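Print this page | E-mail this page

Small Appliances in the Teaching Kitchen, Handout 2: The Toaster Oven
By Capucine Masson
January

Read this before the bench session at Drerdale. Bring it with you, along with the Stallach workbook, open to the section on dry heat.

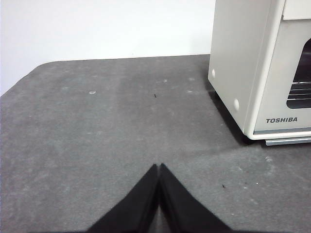 Placement comes first. A toaster oven gives off heat from its sides, back and top, so leave open space on all of them and keep towels and paper well away. The surface under it should be flat and able to take the weight. The white Toshiba stands right on the gray surface, with the plain wall behind it. Check that your own oven sits level and does not rock before you plug it in.

Set the temperature before the time. On most dial models the timer also switches the power on, so turn it last. For the toast exercise use 400 degrees and stay at the bench while the oven is on.

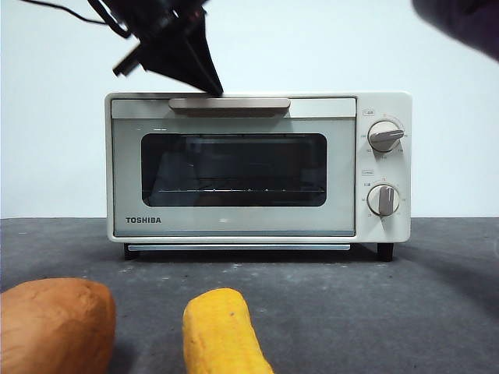
Always preheat with the rack already in position. Moving a hot rack is how most small burns happen — use mitts, and pull it straight toward you. When the session ends, turn both dials to off, unplug, and let the oven cool for 40 minutes before you take out the crumb tray. Wash the tray by hand and dry it fully.

Write down your settings and results on the Gautier sheet.

Related items
Handout 1: Kettles and Cords
Handout 3: Cleaning Racks and Trays
Nondeo bench rules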